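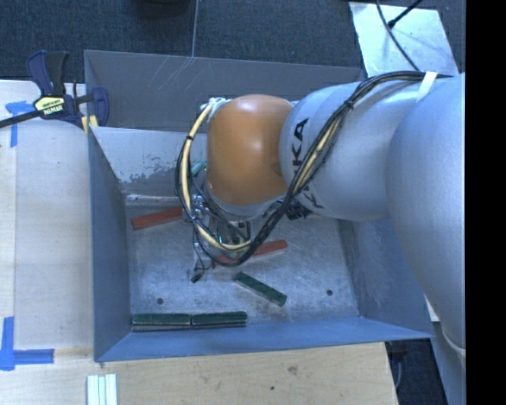 Picking Blocks Out of a Bin Without Hitting the Walls
Project report, Plillmont robotics lab course
Ngozi Wike, Bevan Kereama and Ntombi Mokgethi
Advisor: Tamunoemi Chukwu

What we wanted to do

Our goal was to get the KUKA arm to clear a metal bin of red and green blocks with no human picking the grasp points. It sounds like a beginner problem, and we thought so too until we started! The blocks are easy to see and easy to hold. The bin is what makes it fun. Its walls are tall and sloped, so a block lying in the open has lots of good grasps, and one lying along the foot of a wall has hardly any.

We named our planner Dretetti. It sits on top of Pletetora, the motion library that last year's group left us, and we owe that group a lot because their collision checker worked on the first day.

How the software works

A depth camera gives us a point cloud. We cut away everything outside the bin, fit the floor plane, and group what is left into blocks by color and height. Each block gets a box with a position and an angle. Two blocks lying end to end were our first headache, since same-colored neighbors kept getting merged into one very long block. Bevan fixed it by checking the length of each box and splitting any that came out too long. It's a simple rule and it has held up really well.

For every box, Dretetti samples 50 grasps with different wrist angles and throws out the ones where the gripper would touch a wall. The ones that survive are scored on three things: how centered the grasp is, how far the wrist has to turn, and how much room there is around the fingers. Then Pletetora plans the path in and the path out.

The cable problem

We modeled the arm and gripper carefully and forgot the cables. There is a thick black bundle running down the last part of the arm and another loop around the wrist, and in the planner's world neither one existed. It would happily pick a path that was fine for the metal and dragged the loop along the side of the bin. Ntombi added 4 padded capsules to the robot model to stand in for the cables, plus a limit on how far the wrist can roll. We lost a few grasps near the corners, and the motions got so much calmer that we never thought about taking it out.

Testing

We ran everything in simulation first, 2758 picks with random layouts. Most failures there were blocks touching a wall at a slant. On the real arm we saw the same weak spot, plus one that simulation never showed us: the worn metal reflects light and leaves holes in the depth image. Our floor fit would tilt a little, and the gripper came down too high on one side. Averaging two depth images before the fit helped a lot.

We also tried the Hrytsenko scoring method from our reading list. It ranked grasps nicely but took over twice as long per pick, so we kept ours.

What's next

The part we'd love to build is a nudge. If a block has no good grasp, the arm should push it away from the wall and look again. Ngozi has a first version running in simulation, and Chibuzor Shehu is going to help us move it to the real arm in February. The code, the robot model with the capsules, and all the logs are in the course folder under dretetti. Start with the readme, and use the slow speed setting the first time you run it.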